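Vorlesung Lernende Manipulationssysteme
Begleitskript, Abschnitt 6: Datenerhebung durch Demonstration
Stand: 29. Dezember 2022

6.1 Einordnung

Beim Imitationslernen wird eine Strategie aus Paaren von Beobachtung und Aktion geschätzt. Die Qualität der Strategie ist durch die Abdeckung der Demonstrationen begrenzt. Zustände, die in den Daten fehlen, werden zur Laufzeit extrapoliert, meist mit schlechtem Ergebnis (vgl. Abschnitt 3, Verteilungsverschiebung).

Für die Erhebung kommen im Wesentlichen zwei Verfahren in Betracht:

a) Teleoperation. Die Aktionen liegen unmittelbar im Koordinatensystem des Roboters vor. Nachteile: Bindung an den Roboterstandort, geringe Taktrate, fehlendes Kraftempfinden.

b) Handgeführte Greifer. Die demonstrierende Person führt die Greifer selbst, die Trajektorie wird aus der Lage der Greifer rekonstruiert. Die kinematischen Grenzen des Zielroboters sind während der Aufnahme nicht wirksam und müssen nachträglich geprüft werden.

Im Folgenden wird Verfahren b) behandelt. Zahlenbeispiele stammen aus dem Übungsdatensatz Brellton.

6.2 Lagebestimmung

Die Lage jedes Greifers hat 6 Freiheitsgrade, hinzu kommt die Öffnungsweite der Backen. Verwendet werden Markerwürfel: Ist mindestens eine Seitenfläche in hinreichender Auflösung sichtbar, lässt sich die Lage relativ zur Kamera berechnen. Bei einer einzelnen, nahezu frontal gesehenen Fläche ist die Lösung schlecht konditioniert (zwei nahe beieinanderliegende Minima). Zwei sichtbare Flächen beheben dies in der Regel.

Wird die Kamera am Kopf getragen, bewegt sich das Bezugssystem mit. Die Eigenbewegung der Kamera ist getrennt zu schätzen und herauszurechnen. Für beidhändige Aufgaben genügt häufig die relative Lage der Greifer zueinander, in der sich die Eigenbewegung aufhebt.

6.3 Durchführung

Jede Episode beginnt und endet in der Ruhehaltung. Beide Würfel müssen zu Beginn im Bild sein. Die Backen werden vor dem ersten Kontakt einmal vollständig geöffnet und geschlossen; das Signal dient zugleich der zeitlichen Ausrichtung der Datenströme. Kabel werden so geführt, dass sie keine Würfelfläche verdecken. Ausgangslage der Objekte und Standort der Person sind zwischen den Episoden zu variieren. Abgebrochene Versuche werden gekennzeichnet und nicht gelöscht.
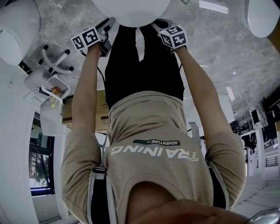
Abb. 6.1: Handgeführte Greifer mit Markerwürfeln, Kopfperspektive. Das Bild steht auf dem Kopf.

Die Bildorientierung ist vor der Weiterverarbeitung zu vereinheitlichen. Bei einer Drehung um 180 Grad sind die Kameraparameter mitzuführen, insbesondere der Bildhauptpunkt. Eine Spiegelung ist gesondert zu behandeln, da sie die Markercodes unlesbar macht.

6.4 Filterung

Von 2.000 aufgezeichneten Episoden in Brellton wurden 578 verworfen. Ausschlusskriterien:

- Markerverlust über mehr als 3 aufeinanderfolgende Bilder während des Kontakts
- Zeitversatz zwischen Video und Öffnungsweite nicht bestimmbar
- Trajektorie außerhalb des Arbeitsraums des Zielroboters

Das letzte Kriterium hängt vom Robotermodell ab. Rohdaten sind daher vollständig aufzubewahren.

Übung: Leiten Sie die relative Lage der beiden Greifer aus den zwei Kameratransformationen her und zeigen Sie, dass die Kopfbewegung entfällt. Unter welcher Annahme an die Aufnahmezeitpunkte gilt dies?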